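Your questions about small ovens, toast and worktop baking

I get the same handful of emails every week, so I've finally sat down with a pot of tea and answered them in one go. I'm Casimiro Tejada, I bake in a very small flat in Plavham, and I haven't had a full-sized oven since I moved in. If your question isn't covered, drop me a line — I'm slow, but I do reply.

Can you really manage with only a toaster oven?

I do! Scones, baked potatoes, a tray of biscuits, half a lasagne, all fine. What I've given up on is a Sunday roast for more than two people, and anything that needs two shelves at once. I did a Victoria sponge in mine last September, one layer after the other, and it took most of an afternoon, but it got eaten.

So why keep a pop-up toaster as well?

Speed, mainly. A toaster oven will do toast perfectly well, but it takes longer and you have to keep an eye on it. If I just want two slices before work I use the pop-up. If the bread's got something on top of it (cheese, butter, sugar) then it goes in the oven, because I don't fancy scraping any of that out of a slot.

What's on your sugar toast?

Soft butter right up to the crusts, then granulated sugar pressed on with the back of a spoon. Coloured sugar goes on after heating if you want it to stay bright.

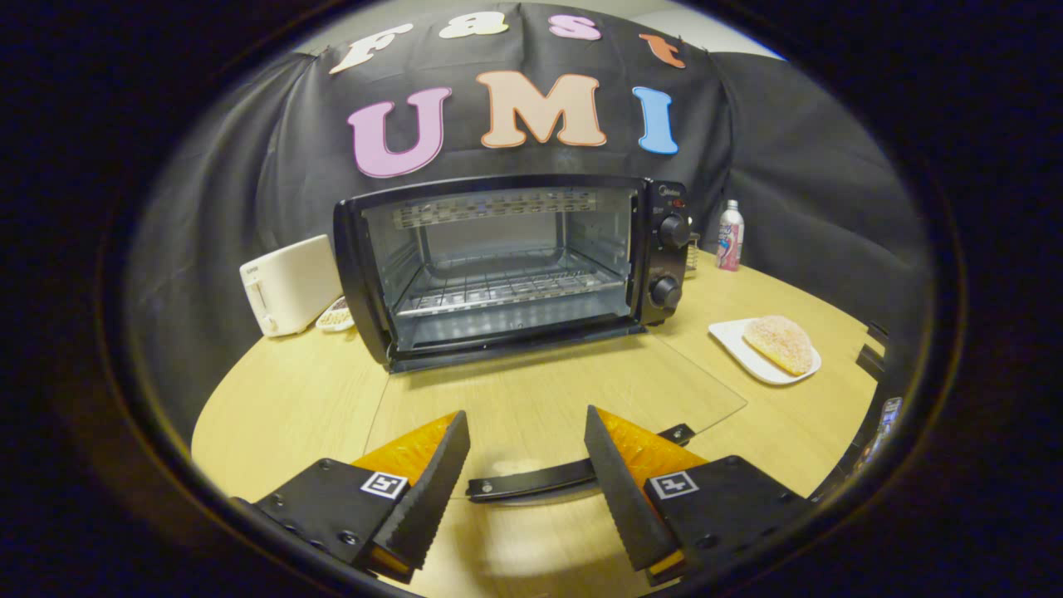 How do I get crumbs off the bottom of the oven?

Let it cool completely and unplug it first. Most have a crumb tray that slides out, so empty that over the bin and wash it in warm soapy water. For anything stuck underneath I use a damp cloth and a plastic scraper. Dry the tray properly before it goes back in.

What size tin should I buy?

Measure the inside, not the outside, and take a bit off each side so the air can move. I bought three tins from Lamptey before I learnt to do this and two of them now live under plant pots.

My biscuits burn on top. Help?

You're probably too near the top elements. Drop the rack down a level, knock the temperature back a bit and lay some foil loosely over the tray for the last few minutes, keeping it well clear of the elements.

Can I run it on an extension lead?

I wouldn't. Mine goes straight into the wall, on its own, and I'd check your manual before doing anything else.

Do you do workshops?

Now and then, upstairs at Trodo. Places are £30 and that includes ingredients and whatever you bake. The next lot of dates goes up on Fri 18 May, and there's a mailing list if you'd like to hear first.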